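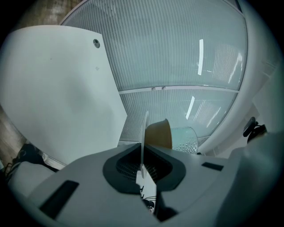 One respondent told us she knew by the second month and stayed for two years anyway, because leaving would have meant explaining it to her mother. Several others gave answers close to that. Our report is on why people stay in relationships they already expect to end, and what they say finally made them leave.

Background

We started with a simple question from our seminar on close relationships: if a person has decided that a partner is wrong for them, what fills the time between the decision and the breakup? Most of the reading we were assigned covers how couples meet or how they cope after a split. Less of it covers the stretch in the middle. We called this stretch "the wait" in our notes and kept the name.

Method

We wrote an online survey with 12 questions and posted it in March on Kundora, the student message board, and on the tenant page for the Wodholm apartments. The survey was open to anyone over 18 who had ended a relationship themselves. People who had been left by their partner were thanked and sent to the end page.

We received 1417 complete responses. We also held 3 group talks in the back room of the Brastik coffee shop. Everyone in the talks signed a consent form, and we took notes by hand. We did not record names.

The open answers were sorted into themes by two of us working separately. Where we disagreed, we read the answer again together and picked one theme.

Results

The most common theme was shared housing. People wrote about leases, deposits, and who would keep the dog. Many said they had set the end of the lease as a private deadline and then signed again when the date came.

The second theme was other people's feelings. Respondents did not want to lose the partner's family or split up a group of friends. A few said they liked the partner's sister better than the partner.

The third theme was timing. There was always a birthday, an exam, or a trip already paid for. One man in the group talks said he put it off through two weddings and a kidney stone.

Fear of being alone came up less than we expected. It may be that people do not like to write it down, and our question on it was worded poorly. It asked about "being single" when we meant being lonely, and those are different things.

When asked what made them leave, most people described something small. A partner forgot to ask how an interview went. A partner laughed at the wrong part of a story.

Limits

Our sample is mostly students and renters, so housing may rank higher than it would elsewhere. All answers are from memory, and from one side only. We did not ask how long ago the breakup took place, and we should have.

Further work

We would like to run the survey again with older adults and add a question about money.

Submitted 2019-08-18

Related reports
Roommates Who Used to Date
Long Distance After Graduation: A Survey
Who Pays on the First Date?
Friendship Groups and Breakups at Ďurica Hall

Comments

tealkettle: The lease part is me. I re-signed twice.

m_orchard: Did you compare people who lived together with people who didn't? I'd want to see that split before ranking housing first.

pinewood88: I took this survey and remember the single/lonely question. I left it blank.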